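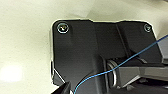

Flurgate veröffentlicht Kila 22: Planungssoftware mit bekannten Lücken

Flurgate gibt im Februar die Version 22 der Bewegungsplanung Kila frei. Von einem Durchbruch sprechen wir nicht. Im internen Vergleich mit 1.158 Planungsaufgaben fand Kila in 21 Fällen keinen gültigen Pfad, und diese Zahl halten wir für zu freundlich: Die Aufgaben stammen aus unserer eigenen Sammlung.

Neu ist die Anbindung an das Wahrnehmungsmodul Imari. Dünne, frei liegende Leitungen vor dunklen Bauteilen bleiben schwierig. Wer sie im Arbeitsraum hat, sollte Sperrzonen weiterhin von Hand eintragen. 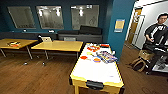

Kila rechnet mit einer Umgebungskarte, die alle 200 Millisekunden erneuert wird. Ob das außerhalb aufgeräumter Zellen reicht, bezweifeln wir vorerst. Mattglasscheiben mit gespiegeltem Deckenlicht, eine glänzend weiße Tischplatte voller bunter Teile - solche Flächen liefern Tiefenwerte, denen man nicht blind trauen darf. Imari gibt dafür nun einen Unsicherheitswert aus, ersetzt aber keine Prüfung vor Ort.

Die Schnittstelle zum Protokollwerkzeug Aguiar liegt als Vorabversion bei. Bestandskunden erhalten Kila 22 ohne Aufpreis.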